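Dämpfeinsatz

Ein Dämpfeinsatz (auch Dämpfkorb, Dampfeinsatz, regional Dämpfsieb) ist ein durchbrochenes Küchengerät, das in oder auf einen Topf gesetzt wird und Lebensmittel über siedendem Wasser hält. Das Gargut kommt mit dem Dampf in Berührung, liegt aber oberhalb des Wasserspiegels. Dämpfeinsätze werden aus Bambus, Metall, Kunststoff, Silikon oder aus Kombinationen dieser Werkstoffe hergestellt.

Begriff und Abgrenzung

Im Deutschen werden Dämpfeinsatz und Dämpfkorb oft gleichbedeutend gebraucht. Im engeren Sinn ist der Einsatz ein Teil, das im Topf selbst Platz findet und vom Topfdeckel mit verschlossen wird. Der Dämpfkorb dagegen steht auf dem Topfrand oder in einem Wok und hat meist einen eigenen Deckel. Mehrere Körbe gleichen Durchmessers lassen sich stapeln. Vom Dämpfeinsatz zu unterscheiden sind der Siebeinsatz für Nudeln, der in das Wasser eintaucht, und der Einkochrost, auf dem Gläser abgestellt werden.

Aufbau

Die meisten Bauformen bestehen aus einem durchlässigen Boden und einem festen Rand. Bei Körben aus Bambus wird der Boden aus Streifen geflochten oder aus parallel liegenden Stäben gefügt. Der Rand ist gebogen und vernäht, verstiftet oder mit Draht gebunden. Metallene Einsätze haben einen gelochten Boden und entweder eine feste Wandung oder klappbare Lamellen, mit denen sie sich verschiedenen Topfweiten anpassen. Ein Dorn oder Ring in der Mitte dient zum Herausheben.

Bei Mischformen wird ein Boden aus Bambus oder einem bambusähnlichen Geflecht mit einem Rand aus Kunststoff eingefasst. Schmale Stege über dem Boden können das Geflecht stabilisieren oder die Fläche unterteilen. Farbige Ränder sind bei solchen Ausführungen verbreitet.

Kurze Füße oder ein nach unten verlängerter Rand sorgen für den Abstand zum Wasser. Bei Einsätzen ohne Füße liegt der Rand auf einer Stufe in der Topfwand oder klemmt in der Topföffnung. Stimmen die Durchmesser nicht überein, sitzt der Einsatz schräg und ein Teil des Dampfes zieht seitlich am Gargut vorbei.

Verwendung

Der Topf wird so weit mit Wasser gefüllt, dass der Boden des Einsatzes auch bei starkem Sieden frei bleibt. Für einen mittleren Topf genügen bei kurzen Garzeiten 300 Milliliter. Bei längerem Dämpfen wird heißes Wasser am Rand nachgegossen. Das Gargut wird möglichst einlagig verteilt, damit der Dampf zwischen den Stücken aufsteigen kann.

Gedämpft werden vor allem Gemüse, Kartoffeln, Fisch, gefüllte Teigtaschen und Hefeklöße. Klebende Teige werden auf Kohlblätter, gelochtes Backpapier oder ein feuchtes Tuch gelegt. Körbe aus Bambus nehmen einen Teil des Kondenswassers auf, das bei Metalldeckeln auf das Gargut zurücktropft. Sie werden vor dem ersten Gebrauch gewässert und einmal leer gedämpft.

Aufstellung in der Küche

Der Topf mit Einsatz steht auf der Kochstelle, das Bestücken und Entleeren findet auf der Arbeitsfläche daneben statt. Dort wird der Einsatz auf einem Teller oder einem Tuch abgestellt, da aus dem Boden noch längere Zeit Wasser nachläuft. Glatte, helle Wandflächen hinter der Arbeitsfläche sind abwischbar zu halten, weil sich aufsteigender Dampf dort niederschlägt. Gefliese Flächen sind unempfindlich, ihre Fugen müssen jedoch trocknen können.
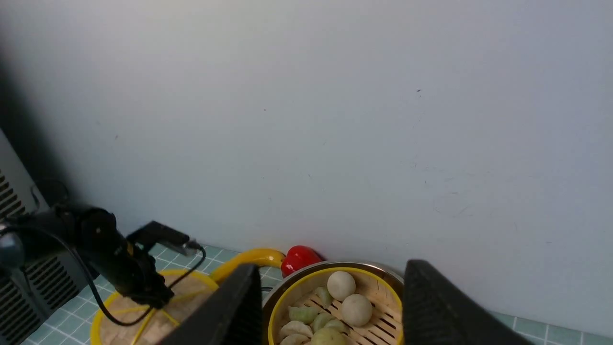
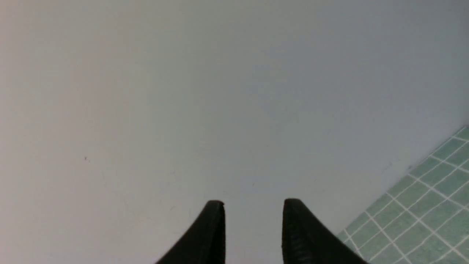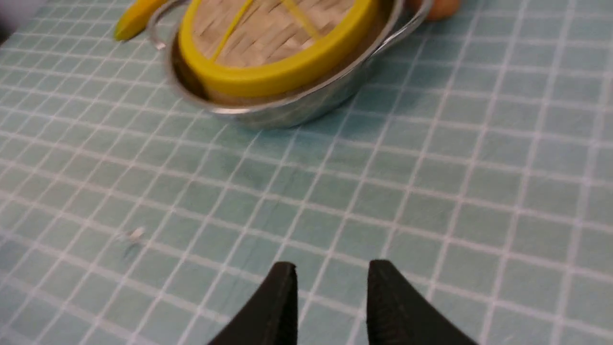
Von oben nach unten: runder Dämpfkorb mit gelbem Rand; helle, glatte Fläche; Edelstahltopf mit Dämpfeinsatz.

Reinigung und Aufbewahrung

Einsätze aus Edelstahl und die meisten Kunststoffe können in der Spülmaschine gereinigt werden. Bambus wird mit heißem Wasser und einer Bürste ohne Spülmittel gesäubert, da das Material Duftstoffe aufnimmt. Danach muss der Korb vollständig trocknen, am besten hochkant an einem luftigen Ort. In geschlossenen Schränken oder Plastikbeuteln bildet sich auf feuchtem Geflecht Schimmel. Befallene Körbe werden entsorgt.

Bei Mischformen richtet sich die Pflege nach dem empfindlicheren Teil. Am Übergang zwischen Geflecht und Rand setzen sich Stärke und Eiweiß fest. Gebrochene Streifen lassen sich bei genähten Körben ersetzen, bei eingefassten Böden in der Regel nicht.

Maße und Handelsformen

Der Durchmesser wird am äußeren Rand gemessen. Für die Eignung eines Einsatzes ist daneben die lichte Weite des Topfes ausschlaggebend, bei Töpfen mit Stufe auch deren Tiefe. Die Reihe Panda des Herstellers Zenska umfasst Körbe mit einer Randhöhe von 65 Millimetern, die untereinander stapelbar sind. Lysenko fertigt flachere Einsätze mit umlaufendem Kunststoffrand, die vollständig unter dem Topfdeckel verschwinden.

Daneben gibt es verkleinerte Ausführungen für Spielküchen. Sie werden mit Spielzeugtöpfen und nachgebildeten Lebensmitteln wie Bananen oder Brötchen angeboten und sind nicht zum Erhitzen bestimmt.

Sammlungen

Das Küchenmuseum Flirau besitzt 129 Dämpfeinsätze und Dämpfkörbe aus Haushalten und Gaststätten. Unter der Inventarnummer 3749 wird ein dreistufiger Korbsatz mit gemeinsamem Deckel geführt, dessen unterster Boden mit verzinktem Draht ausgebessert ist. Die Sammlung ist außer im Februar ganzjährig zugänglich.

Siehe auch

Dämpfen, Dampfgarer, Schnellkochtopf, Siebeinsatz, Wok

Stand: August 2026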